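What the second pair of arms will cost us

Since February I am the person who keeps the spreadsheet for our two-arm table, and many of you asked me how we plan the money for the next one. I am not a finance person and English is my third language, so please be patient with me. I will write it the way I would explain it to a colleague over tea.

The first thing I learned is that the arms are the easy line. You ask for a quote, you receive a number, you type it in the cell. All the other lines are hard. Our first budget had a row called "accessories" with 100 dollars in it, and I still feel my ears become warm when I open that old file. A table, walls, rails, cables, spare fingers for the grippers, cutlery, a tray: everything of this was supposed to live inside the 100 dollars.

Kylie Sheehan, who signs our orders, sent it back with one word, "Again". So I did it again, and the new version has 16 rows.

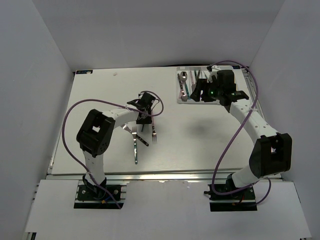
Amcombe, 27th April

The quotes are now in. We asked two suppliers, Sivthorpe and Brandik, for the same list. Sivthorpe is cheaper for the arms but charges freight for each box separately. Brandik puts freight in the price, and wants 30 per cent with the order. For a small group like ours the deposit is the bigger problem, because our money comes in quarters and the deposit would eat most of one.

Elsie Dunstan told me to look at the task before I look at the catalogue. Our work is sorting cutlery: forks, knives and spoons with coloured handles, into a tray with compartments. It does not need a strong arm. It needs fingers that can pick up a thin handle when it is lying across another handle. For this reason I moved some money from the arms to the grippers, and I have put a spare set of fingers for each side. The spare sets are 199 dollars each, which hurts a little.

Cables also got their own row. Ours make big loops over the arms, and I would like to have one spare of every length in the drawer before the new table starts, so that we don't wait for the post with everything standing still.

The cutlery I will buy myself at the Magbanua shop near the station. I want the same handle colours as we have now, black, pink and green, and I will keep the receipt this time. 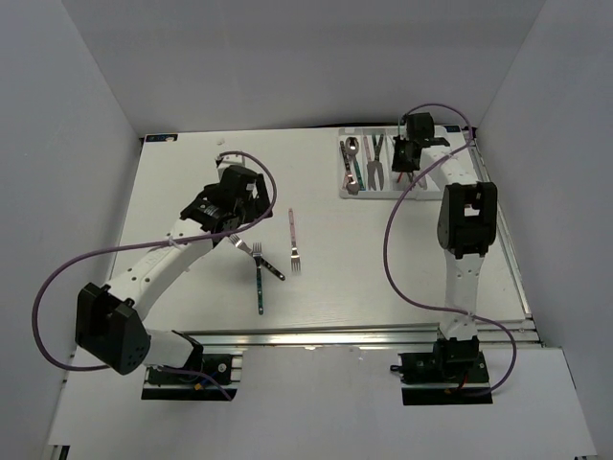

Should we buy the second table at the same time as the arms?

Buy the table first, if the budget allows only one thing this quarter. The walls and rails take longer to fit than anybody writes in the plan, and the warranty on the arms starts on the day they are delivered, also when they stay in the box.

I have sent the 16 rows to Kylie again. When she answers, I will put the file up for whoever wants to copy it.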